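Direr Allotment Association
Minutes of the general meeting held on 23 July 2025

Present: 10 members, with the chair and secretary. Apologies were received from the tenants of the two end plots.

1. Minutes of the last meeting
The minutes of the March meeting were agreed and signed. The item on the Ivetti Lane gate was carried over.

2. Water
The bill for the spring quarter came to £464, higher than last year. The chair asked members not to leave hoses running on the lower plots. A member asked for a second standpipe near the sheds. Guerreiro had been asked for a price but had not yet replied. Secretary to chase.

3. Accounts
The balance stands at £2475. It was agreed to leave plot rents as they are until next spring. Two rents are still owing and letters will go out.

4. Paths and hedges
The hedge along the lane is over the path again. Agreed to cut it back after the nesting season. Members were reminded that the main path must be kept clear for barrows, and that bindweed should not go on the shared compost heap.

5. Shed roof
Hiltetti have looked at the roof and advise new felt on the north side. Members felt the work should be done before winter. Proposed, seconded and carried. The old guttering will be kept for the water butts.

6. Newsletter
Copy is wanted for the autumn issue, mainly recipes and seed swaps.
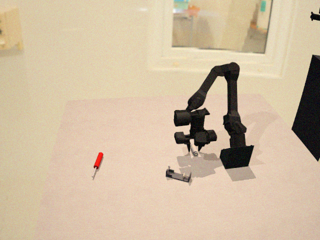 Black arm on a pink table

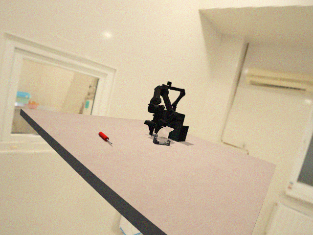
7. Any other business
A tenant on the top row asked whether hens would be allowed. The present rules do not cover hens, so this will go on the next agenda. The notice board key is missing and a new lock will be bought.

The meeting closed at 9.05 pm.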